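Hygiene kit sorting moves to Guthrie depot

The sorting of personal hygiene items for the Dronddale relief kits has moved to the Guthrie depot, where Inon began work in May. The change affects toothbrushes and other small bathroom goods. Towels and bedding remain at the Wurkarport site.

Inon has an order for 2,477 kits, to be released in lots of 1,000 with the remainder sent as a part lot. Goods arrive at Guthrie in mixed cartons and are sorted by type at the bench before being passed to the packing line. Slender items are stood upright in open-sided plastic baskets, which go to the line as a unit and come back for refilling. 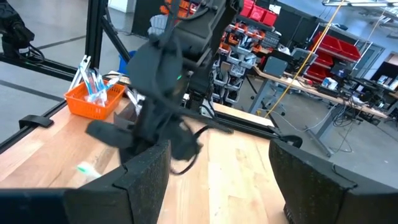
Under the previous method, items were laid flat in shallow trays and counted by hand at two points. The revised procedure uses a single count, taken when the basket leaves the bench. Any item with torn or opened packaging is set aside and recorded against the carton number. Loose items found on the bench at the end of a run are not returned to stock.

Baskets are colour coded by product group, with orange assigned to oral care. Labels carry the lot number and the kit size. A basket without a label is held at the bench until its contents have been matched to the carton record.

The first release comprises 815 kits for single adults, with family kits making up the balance of the lot. Family kits require a second pass at the bench to add children's sizes, and are scheduled after the single kits have cleared.

Deliveries to Guthrie are accepted from 8 am at the rear dock. Suppliers with cartons already booked to Wurkarport should amend the consignment note before dispatch; cartons sent to the old address will be forwarded with the next transfer of bedding.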